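Home | Install | Scene set-up | Door tasks | Logging | Troubleshooting

4. Setting up the door task

Declan Mulcahy here again. By now you should have the simulator running and the two-armed robot loaded from the Stenville scene pack. In this section we get the planner talking to the arm controllers and have a go at the doors. It's my favourite bit of the whole guide, so put the kettle on!

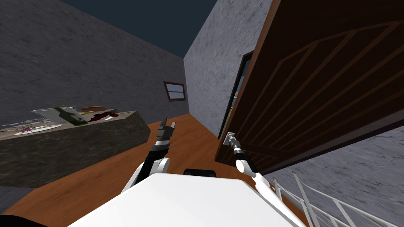
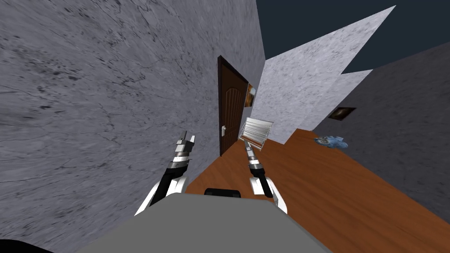
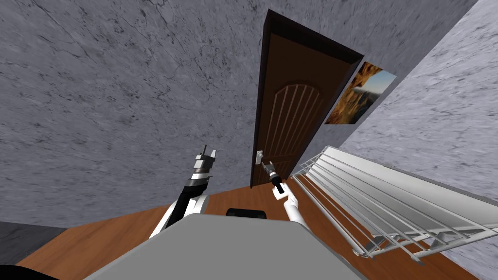

Head camera views from the door task, Stenville scene pack.

Page last changed: 15 October 2020

4.1 Before you start

The door task uses three pieces of software that have to agree with each other: the perception node (which finds the handle), the planner (which I call Fajardo, after the repository it lives in) and the arm controller. If you skipped section 3 and never set the camera tilt, go back and do it now. The head camera looks at the room on quite a slant in this pack, and perception needs to know by how much or it'll put the handle somewhere up the wall.

Note: you don't need to straighten the picture. I spent a whole afternoon rotating images before Tyra Forsberg pointed out that the transform already does it. Leave the raw view as it is and let the numbers sort themselves out.

4.2 Steps

1. Open the task file and set the scene to Stenville. Pick a door. Any door with a lever handle will do.

2. Start the perception node and wait for the handle marker to show up in the viewer. It should sit on the lever itself. If it's stuck to the middle of the door panel, the raised pattern has fooled it -- turn the edge threshold up from 400 to 560 and try again.

3. Set the active arm to "right". The left arm goes into its hold pose, gripper up and fingers open. You can change the hold pose in the arm settings, but I'd leave it alone until you've had one clean run.

4. Load the obstacle map. The scene has household clutter in it, and the slatted white rack by the arched-panel door is the one that'll cause you grief. Check that it appears in the map as a solid box. With all those thin bars, the default map tends to see straight through it and the planner happily sends a forearm between the slats.

5. Press Plan (not Run!) and watch the ghost arm go through the motion. I always do this twice, once from the head view and once from the side.

6. If the ghost arm looks sensible, press Run. The gripper should stop just short of the handle, pause, and then close on it. That pause is meant to be there. It's where the perception node takes one last look and nudges the target.

7. When the log prints "grasp held", switch the controller from position mode to soft mode before you ask for the pull. There's a tick box for doing this automatically, and it's off by default.

CAUTION: Don't pull the door in position mode. The arm will try to follow a straight line while the door wants to swing in an arc, and the physics will go bang in a very silly way. You'll have to reload the scene and you'll lose your log.

4.3 Settings I use

Planner attempts: 112
Controller rate: 1000 Hz
Map: boxes on, cloth off

About that last one -- cloth off means the planner ignores soft things, such as the blue cloth on the floor in the second view. Gunvor Lunde prefers it on, and if your robot base is going to drive as well as reach, she's right. For reaching from a standstill I find it just slows the planning down.

4.4 If it goes wrong

The arm reaches for the wrong spot, always off by the same amount: your camera tilt is wrong. Section 3, I'm afraid.

The planner says "no path": usually the left arm's hold pose is in the way. Lower it a touch and plan again. If that doesn't help, make the rack's box a little smaller, but keep an eye on the ghost arm when you do.

The gripper closes and then slides off the lever: raise the finger friction in the scene file. Catarina Esteves has put her values in the shared settings folder and they've worked on every door I've tried.

Save your log before you close the viewer, as it doesn't ask. Section 5 picks up from a saved log, so you'll want at least one run that got as far as "grasp held".

Related pages
- Setting the camera tilt
- Obstacle maps and thin objects
- Soft mode explained
- Using the Porex log viewer
- Moving a task file over from Wesgate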